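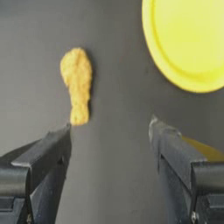 Wrist view, nugget and yellow plate, Friday's batch

oda_hovland
Evening all. I've been recording nugget-to-plate runs for our little Kimitz policy and would love a second opinion before I do any more. So far there are 69 episodes, all driven by hand, all on the same grey surface with the same plate. I've been choosing the odd-shaped nuggets on purpose (this one's a proper little boot!) and setting them down at whatever angle takes my fancy. Is that enough variety, do you think, or should I be moving the plate as well?

brellunham_bench
Lovely clear view, Oda, and both fingertips are in it, which helps more than people expect. I'd move the plate, yes. We left ours in one corner for a whole month and the arm simply learned to go to that corner, plate or no plate. Do 30 more with it somewhere different each time and see how you get on.

eide7
I'd go the other way, sorry! Get one layout working first and then spread out. With 69 episodes you'll end up with a thin scatter of everything and a policy that dithers over the nugget.

brellunham_bench
Fair enough if she only wants a demo, but I've had to throw away fixed-plate data and it's a miserable afternoon — I wouldn't wish it on anyone.

basska
Whichever you choose, keep the fumbled grasps where you recover, and label them. We kept 18 of those and I'm still glad of it.

oda_hovland
Thank you all, so kind. I did bin 7 fumbles, basska, and now I'm cross with myself. I'll try moving the plate for the next 30 and keep eide7's fixed set separate, so we can compare the two.

eide7
Do post both, I'm happy to be proved wrong.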